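About us

Loltance is a small company in Pistholm. We test robot arms for firms which want to use them on tables and benches, close to people. We are 15 persons. Most of us came from maintenance work, and a few came from the university, and we think this mix has been good for us.

Our customers send us an arm and a task, and we let the arm repeat the task until we know how it fails. Then we write a report in everyday words. The report says what went wrong, how often, and what a person standing near the table should do about it. We do not sell arms and we do not take a commission from those who do.

How we began to publish our own faults

On 2018-12-17 one of our arms closed its gripper on the edge of a table and did not stop. The force limit was set in the software, but after a restart the controller had loaded an older settings file, where the limit was missing. A colleague pressed the emergency stop. The table edge was broken and a finger of the gripper was bent. No one was hurt, but her hand had been near this edge a short time before.

We were ashamed of it, and at first we wanted to repair the table and say nothing. In the end we wrote a report on ourselves, in the same form as we write for customers, and sent it to all of them. One customer, Clovetti, found the same old file in two of its own machines. After this we decided that every fault in our workshop will be written down and can be read by anybody who asks.

What the work looks like

Much of our testing is done with very plain things. Cubes and baskets are cheap, they are easy to replace, and a mistake with them can be seen from the other side of the room.
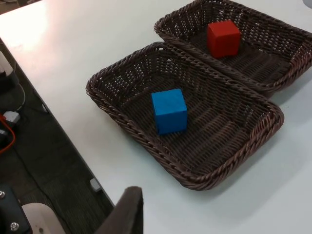 The fault which took us the longest time was found with a sorting task of this kind. In one series of 1827 moves, the arm reported success every time. When we compared its log with our own notes, we found 138 moves where the cube had been let go too early. The arm measured only that its fingers had opened at the end. It did not check where the cube was.

For a cube it does not matter much. For a glass bottle, or for a part with a sharp edge, it would be a serious matter. The person at the table trusts the log, looks away, and the thing is on the floor or under somebody's hand.

We changed three points after this series:

The arm must now confirm the grip before the lift, halfway, and again just before the release.
If one of these checks is missing, the arm stops and stays where it is. It does not try again by itself.
A person must come to the table and reset it with the key. It cannot be reset from the office.

The third point is not popular. It makes the tests slower, and we have lost one order because of it. We keep it anyway, also for customers in a hurry. 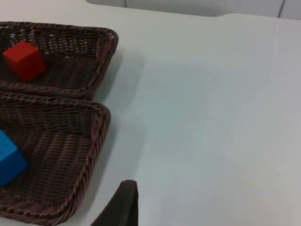
Rahimi wrote to us after reading the report that the key rule had annoyed the whole night shift for a month, and that they would now not like to work without it. The same letter complained that our first version of the stop signal was too quiet to be heard beside a compressor. This was correct. We have changed the signal, and there is now also a lamp.

Visits and reports

The workshop is open to visitors every April. Groups may have up to 8 persons, and closed shoes are necessary. Please write to us beforehand, so that we can prepare a test which you can watch from behind the line on the floor.

Fault reports are free of charge. Tell us which type of arm you use and we will send those that concern it. If you have had a fault yourself and wish to share it, we are glad to receive it, with or without the name of your company. We answer all letters in English, sometimes a little slowly.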